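Every May I end up arguing with Kenneth Menzies over the equipment budget, and I usually lose. He wants to spend the lot on arms. I'd keep 20 per cent back for the dull stuff – cables, spare fingers, a decent table.

Bestix quoted us 1,092 for a set of spares and he laughed! But at Jarham we once waited more than 40 days for one connector, with two good arms doing nothing. Buy fewer arms, I say, and look after them properly. Towels are hard on fingers.

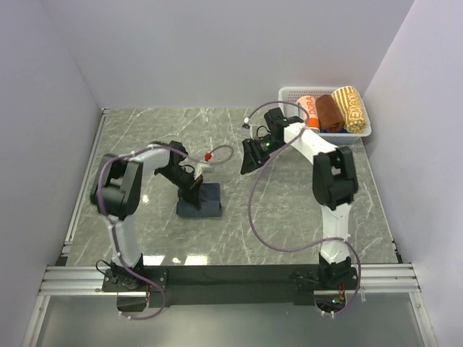
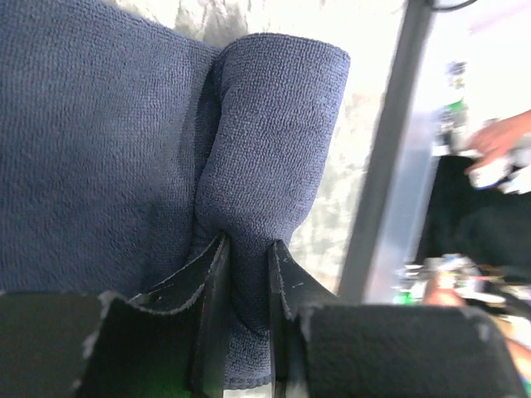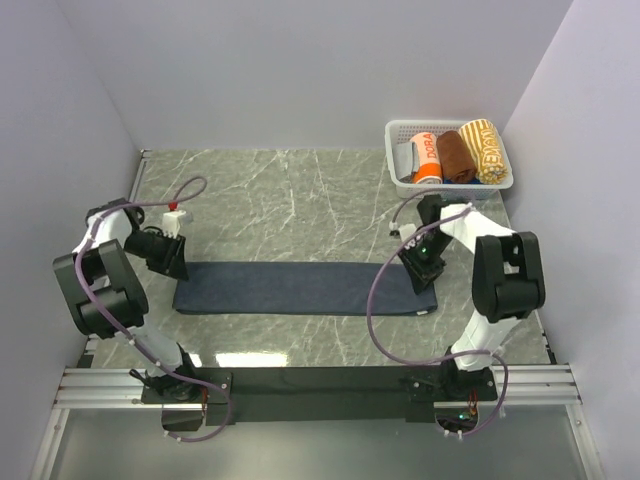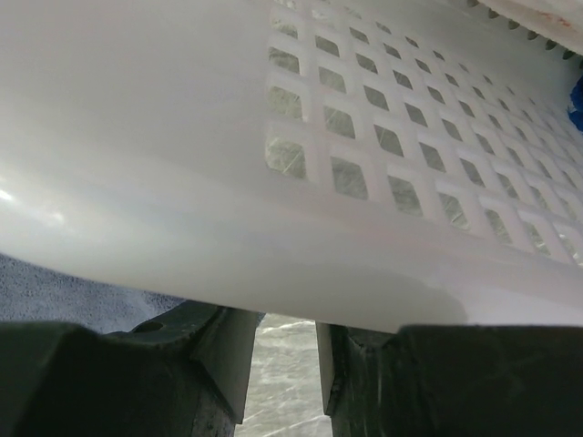 Rankin put their spares on the same order as the machines, and I'd copy them tomorrow. Kenneth says he'll think about it – he said that last May too.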